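Open Day at the Fitcombe Workshop

Posted 8/16/20

I finally got to the Provby open day! I've been on their mailing list since April and kept missing the dates, so when Hauke Kettler emailed to say there was a spot left in the morning group I said yes before I'd checked whether the car had petrol in it. It's a long drive out to Fitcombe (I stopped for a pie on the way, no regrets) and I was one of 12 people in our lot, mostly folks who work with clothing or laundry in some way, plus a couple of tinkerers like me.

The morning was all about cloth. If you've followed this page for a while you'll know I have a soft spot for anything that tries to pick up fabric, as it's such a miserable job for a machine. A box is the same shape every time you meet it. A jumper never is.

The gallery goes in the order of the visit. Have a scroll, and sing out in the comments if you were there too.

1. Getting in the door

We signed in, got a sticky name badge and had a cuppa before the talk. Hauke kept the intro short – he's much happier standing at a bench than in front of a slide – and then we were off to the tables in Room 11.

2. At the cloth table

Navy blue ribbed knit on a pale wooden table, with the two black fingers of the hand-held gripper in front and wide open. I love the colour of that knit, it goes from nearly black to royal blue depending on where you look. Hauke's tip was to go for a fold and leave the flat bits alone, and you can see there's plenty of soft, bunched-up fabric to choose from. The flatter edge over on the right looks like a much meaner target to me.
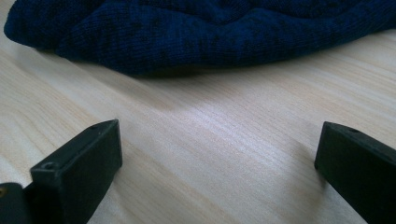

3. Having a go ourselves

Everyone got a turn with the gripper, and I was hopeless! I kept squeezing too early and coming up with nothing but air. The woman after me, who sews for a living, had it sorted on her second try. She reckoned it was a lot like using tongs on wet pasta, and I've been thinking about that ever since. The sheet on the wall said the team had 556 tries written up so far, so I'd love to know if my duds went on the list.

4. The Thiele bench

Next door they were running the Thiele, their little sorting arm. It's slower than I expected and much quieter, and I'd have happily stayed another hour. I asked far too many questions about the wrist joint. Sorry to whoever was stuck behind me.

5. Lunch and the drive home

Sandwiches out the back, good chat, and a very long argument over whether socks are harder than towels (I'm on team socks). Hauke says the next open day will be at their Plaralmont site, with room for 13 in each group, and bookings go through the same mailing list. I've already put my name down.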